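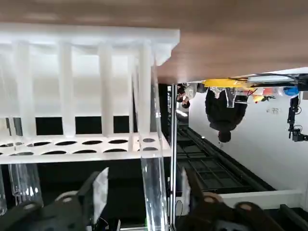 Test tubes and a wrist cam: how many examples before it's worth training?

Posted in: Teaching by Demonstration

rangel_bench
First week of collecting for the tube task and I'm having a blast! A few clear glass tubes, one white rack, two fingers with white pads. We've got 197 demos saved and I threw out 13 where I dithered over the grip. The wrist view comes in upside down on our rig. Do you flip it before training or leave it alone?

ottar_r
Leave it. The network doesn't care which way is up, as long as it's the same way every time. Love that you can see both pads on the tube, by the way – that's the view I'd want.

Lomthorpe71
Disagree, a little. Flip it for the people. Whoever checks your clips will catch more mistakes right side up. Also, why throw out the 13? Slow grips are still grips.

rangel_bench
Because I was hovering! I don't want it to learn hovering.

Lomthorpe71
Fair, but keep any where you missed and then fixed it. Those are gold. Ours at Hurport got so much better at recovering once we stopped cleaning up after ourselves.

tscanlon
Seconding that. And clear glass is hard, so vary your lighting now, while you're still having fun. I'd move the rack between runs too.

ottar_r
I'd hold the rack still for the first batch, Teresa. Get one thing working, then move it.

tscanlon
Then you collect everything twice, Ottar :)

rangel_bench
OK, splitting it: 2 batches, rack fixed in one and moved in the other. Keeping the raw files as they are and flipping only the review copies. Will post numbers when the first run finishes!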